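Lurkdale Parts Room: Tower Teardown Gallery

The Lurkdale parts room takes in retired desktop and workstation towers from three sites and breaks them down to components. The count for the last intake was 2,351 units. Most leave as sorted parts; the remainder go to Dankwa for board-level recovery. This page covers the bench stage only. Intake and wiping have their own pages.

Towers are worked on their side with the panel off. Parts come out in a fixed order -- cards first, then memory, then the processor, then the drive carrier -- and each goes directly to a molded compartment in the tray. The order matters mostly for clearance. A long expansion card left in place makes the lower memory latches hard to reach on two-bank boards. 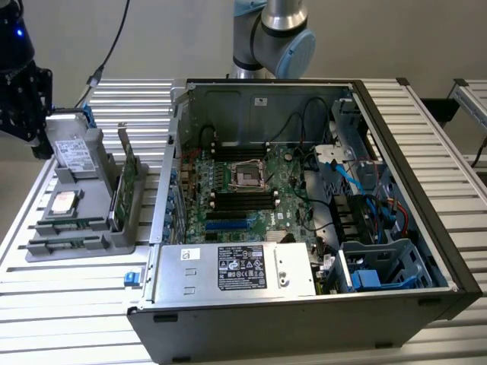
Processors are lifted straight up with the lever fully open and set down with the heat spreader facing up. Once a socket is empty, the retention bracket stays on the board. Boards sent out without a bracket were graded down in May, and 16 of them were returned.

Memory is stored flat in the parallel slots, one module per slot. Modules are not stacked. Mixed sizes are allowed in a tray; the Dallico sorting sheet separates them later by label.

Expansion cards stand upright with the bracket left attached. A card with a bent bracket is still accepted. A card with a cracked edge connector is not, and gets code 13 on the sheet.

Drives stay in their carriers until the serial has been logged. The label should face outward so it can be scanned without lifting the drive. A 3.5-inch drive fits the upper compartment in its carrier with little room to spare.

Cables are left in the case until last. Power supply leads go with the supply, and loose data cables go to the Skirken bin by length.

Tray layout sheet: no. 193, current revision. Older sheets show the memory slots on the wrong side and should be discarded.

Next gallery: power supplies and fans.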